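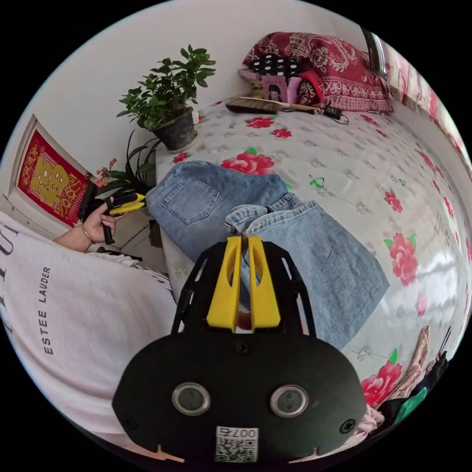 Light blue jeans on a floral bedspread, frayed hem folded.

Flunholm guest cottage -- bedroom and linen safety check, April

Done between guests. Tick, initial, and please do write comments, I read every one of them!

1. Smoke alarm on landing: press and hold for 5 seconds.
PASS. Lovely and loud. New battery fitted anyway.

2. Carbon monoxide alarm, back bedroom.
PASS. Expiry sticker is getting hard to read, so I've copied the date on to the inside of the wardrobe door.

3. Bed frames: slats, bolts, headboard wobble.
PASS with comment. Two bolts on the small double needed a quarter turn. What a difference -- it doesn't creak at all now.

4. Bedspreads and quilts: loose threads, scorch marks, fire label still attached.
PASS. The floral ones have washed beautifully. Check pockets of anything left behind on a bed before it goes in lost property.

5. Electric blanket (Otex, single).
FAIL. Flex is kinked near the controller. Taken out of use, plug cut off, replacement ordered.

6. Bedside lamps: flex, plug, bulb no higher than the shade allows.
PASS.

7. Panel heater, 1000 W: clear space in front and above.
PASS with comment. Curtain hem was too close. Tied back for now, and I'd love to shorten that pair properly before autumn.

8. Extension leads: total load under 2490 W, none under rugs.
PASS. The Rusex four-way is a great improvement on the old one, and long enough to go round the skirting.

9. Window restrictors, upstairs.
PASS, except the MacRitchie room (left-hand sash sticks). Needs a bit of candle wax.

10. Escape route: 800 mm clear from bed to door.
PASS. Blanket box moved under the window.

Still to do: item 5 replacement, item 9 sash. Next check in October.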